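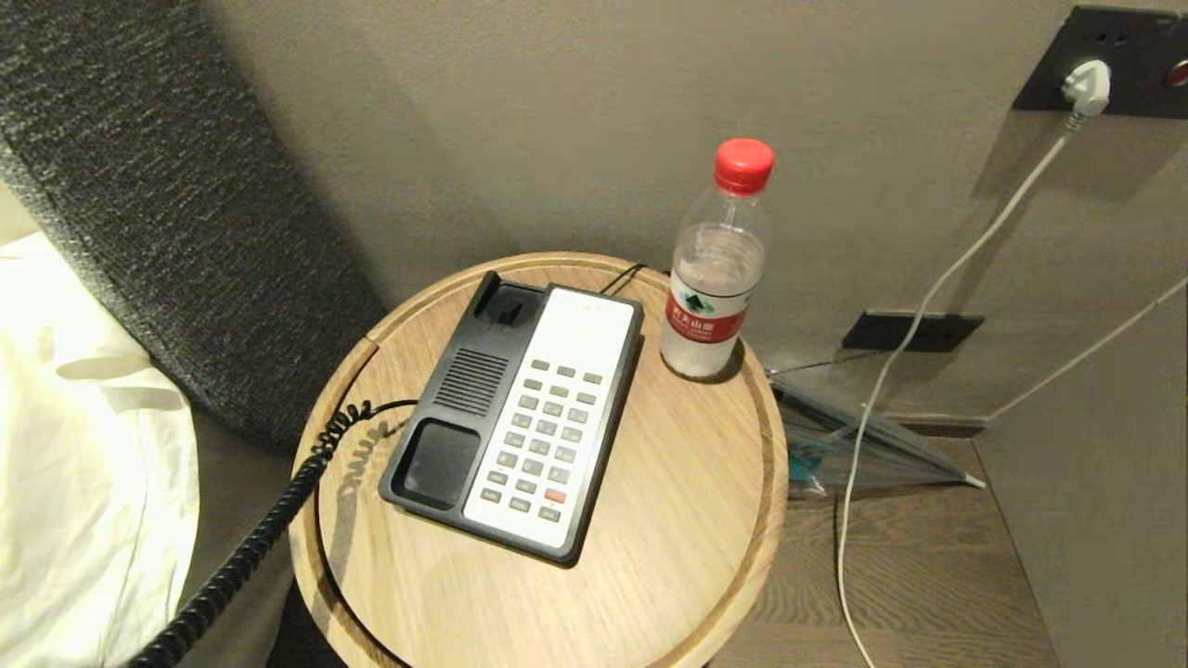
I would like to know whether I may move the telephone to the desk for the length of my stay, and whether calls from the front desk will still reach me if I do, asks Arne Hamann.

The telephone may be moved as far as its line cable allows without pulling. In most rooms at Breltholm the cable will not reach the desk, and guests are asked not to unplug it from the wall or connect an extension of their own. A guest who needs a telephone at the desk should tell reception, and one will be installed if the room has a second outlet. Calls from the front desk ring in the room at whichever outlet is in use.

The remaining questions on this page are those most often received by the Breltholm Guest Residence in Stikbridge about the bedside telephone, the bedside table and the drinking water in guest rooms. The page was last revised on March 17, 2024.

USING THE TELEPHONE

How do I reach the front desk?

Lift the handset, wait for the tone, and dial 9. The front desk is staffed day and night. If the call is not picked up, please stay on the line. It will be passed to the porter's office.

How do I call another room?

Dial 7 followed by the room number. Between 11 p.m. and the early morning, calls between rooms go through the front desk, and the caller will be asked for the name of the guest in the room being called. This rule applies to all guests, including members of the same group staying in different rooms.

Can I make outside calls?

Local calls may be made from all rooms without charge. Long-distance calls must be requested at the front desk and are added to the room account. International calls are not available from guest rooms. Guests who need to make one may use the telephone in the reading room on the ground floor, by arrangement with reception.

Can people outside the Residence call me directly?

No. Incoming calls are answered by the front desk and then transferred. Please let your callers know that they will be asked for your full name. The Residence does not confirm to callers whether a particular person is staying here until that person has agreed to take the call.

Can I ask for a wake-up call?

Yes. Wake-up calls can be requested at the front desk in person or by telephone until 11 p.m. the evening before. If the first call is not answered, a second call is made after 7 minutes. If that call is not answered either, a member of staff will knock at the door - guests who do not want this should say so when making the request.

Does the telephone take messages?

There is no voice mail in the rooms. Messages are written down at the front desk and slipped under the door in an envelope. Messages for guests who have already left are kept until the end of the following month and are then destroyed. A message taken in March, for example, is kept through April.

WHEN SOMETHING IS WRONG 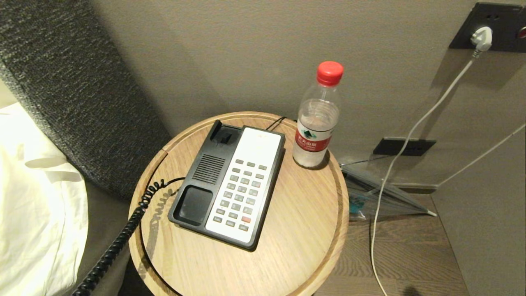
Most reports of a dead or busy line concern a handset that has not been put back properly. The room is then treated by the exchange as engaged, and neither wake-up calls nor calls from the front desk can be put through. When the handset is away from the base, the small hook-switch button in the cradle on the black side of the telephone is uncovered and can be seen clearly. Placing the handset squarely in the cradle, so that this button is pressed down, is the first thing to try. Wait a few moments, lift the handset again and listen for the tone.

There is still no tone. What should I do?

Look at the thin straight cable that leads from the telephone toward the wall and make sure that it has not come loose at either end. If it is in place, please report the fault to the front desk in person or from one of the house telephones by the elevators. Faults are handled by Hotomgate, the maintenance company that looks after the building, and guests are asked not to open the telephone or the wall outlet.

I can hear the other person, but they cannot hear me.

The coiled cord is usually at fault. Check that it is pushed fully into the handset and into the base. Cords wear out where they are bent most often, and a replacement can be brought to the room the same day.

The cord keeps getting twisted. May I straighten it?

Certainly. Hold the cord partway along its length and let the handset hang freely until it stops turning. Please do this over the bed, in case the handset slips. A cord that hangs down beside the bed should be kept clear of bed wheels, suitcases and the legs of chairs.

The telephone rings too loudly. Can it be turned down?

Reception can adjust the ringer on request. Guests are asked not to leave the handset off the cradle as a way of keeping the room quiet. A do-not-disturb instruction can be given to the front desk instead, and it will be observed for all calls except those concerning safety.

THE BEDSIDE TABLE

What is the bedside table intended to hold?

The round bedside tables carry the telephone and leave space for a bottle of water, a pair of glasses, a book or similar small items. They are not built to bear heavy loads and should not be used as a seat or as a step. Luggage belongs on the rack by the wardrobe.

May I move the table?

The table may be shifted a short distance, for instance to bring the telephone nearer to the pillow. Before doing so, please check that the cable at the back has enough slack. Do not place the table across the path between the bed and the door.

How should spills be dealt with?

Wipe up water at once with a towel. The raised rim keeps small objects from rolling off, but it also holds liquid on the surface, and water that stands overnight may leave a mark in the wood. If water has reached the telephone, do not use it. Leave it where it is and inform the front desk. Guests are not charged for accidental damage that is reported promptly.

Is the telephone cleaned between stays?

Yes. The handset, the keys and the cord are wiped before every arrival. On longer stays they are wiped once a week together with the tabletop. Housekeeping staff lift the telephone to clean under it and put it back in the same position. Personal belongings are not moved, so a table that is fully covered will not be cleaned until there is room to do so.

DRINKING WATER

Is the bottled water in the room free of charge?

One bottle per guest is provided on arrival and one on each day of the stay. There is no charge for these. Additional bottles can be bought at the front desk or from the Leka shop on the ground floor.

The bottle in my room is from a different brand than last time. Is that an error?

No. The Residence buys from more than one supplier, and the labels vary. If a bottle is found with its cap loose or its seal broken, please do not drink from it, and ask for another.

Where should empty bottles go?

Place them in the recycling container in the corridor, with the caps on. Bottles that still contain water are left on the table by housekeeping and are not thrown away until the guest has checked out.

Can I have a glass or a larger supply of water?

Glasses are kept on the shelf above the wardrobe. Guests who need more water for medical or other reasons may arrange a standing daily supply with reception, and this can also be done before arrival.

ACCESS AND SPECIAL REQUESTS

Are other kinds of telephone available?

The Residence keeps a small stock of telephones with large keys and with adjustable handset volume. They should be requested at the time of booking if possible. Breltholm has over 100 guest rooms, and on busy days a request made on arrival may not be met until the next morning.

Can the telephone be placed on the other side of the bed?

In rooms with outlets on both sides, yes. Reception will assign such a room on request whenever one is free.

Can the telephone be removed altogether?

For safety reasons a working telephone must remain in each room. It may be placed on the floor of the wardrobe only if it stays connected.

Questions that are not answered on this page may be put to the front desk at any time by dialing 9, or left in writing at reception.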